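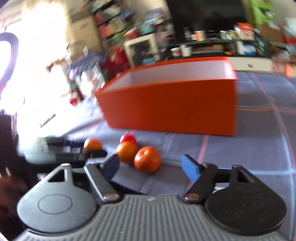
Ticket 953: Fruit keeps rolling on the Amari table

Status: open

Update, 5 p.m.
Great news on the tablecloth! It gives the tangerines much better grip than the bare top did. Two of them, another orange fruit and the small red tomato are grouped together now, and I love how bright they look.

Still to try
Shim the short table leg -- the Brisitz pads should do it. Then leave the fruit out for 40 minutes and check again. If anything rolls, please add a note to this ticket and keep it open.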